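Can a council member refuse to answer at a records hearing?

Asked by Bit-na Min, 7/2/25

I watched the Hiddale council hearing on the Calloway contract. Council member Sallitano was asked three times when he first saw the bid and each time said he didn't recall. Then the clerk read out an email he sent in February that discusses the bid in detail. Is there any penalty for that? He wasn't under oath as far as I could tell. 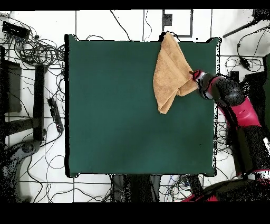

Bit-na Hong
Whether he was under oath matters a lot, so check that first. The minutes should say if witnesses were sworn. If he was not sworn, perjury is off the table in most states. Some states have a separate law on false statements to a public body, but "I don't recall" is hard to prosecute under any of them. You would have to show that he did remember when he said it. An email proves he knew in February. It does not prove what he remembered at the hearing.

What the council can do is censure him. In most towns that takes a majority vote and has no legal effect. Removal is usually much harder and depends on the charter. You can also ask the clerk for a copy of the email. If it was read aloud in open session it is very likely a public record. Put the request in writing and give the date of the hearing.

esodwood46
They all do this. Nothing will happen. Same thing with the parking contract and he got reelected by over 1,000 votes.

Calloway Resident
Agree with most of the first reply, but look at recall too. Our charter lets voters petition for a recall once a member has served a set part of the term. Ours needed 1,458 valid signatures and the group fell 100 short after the clerk threw out the ones with old addresses. Yours will have its own number, so ask the clerk's office before you print anything. Also, an ethics complaint is separate from all this. If he had a financial tie to the bidder and voted anyway, that is a bigger problem for him than the answers he gave.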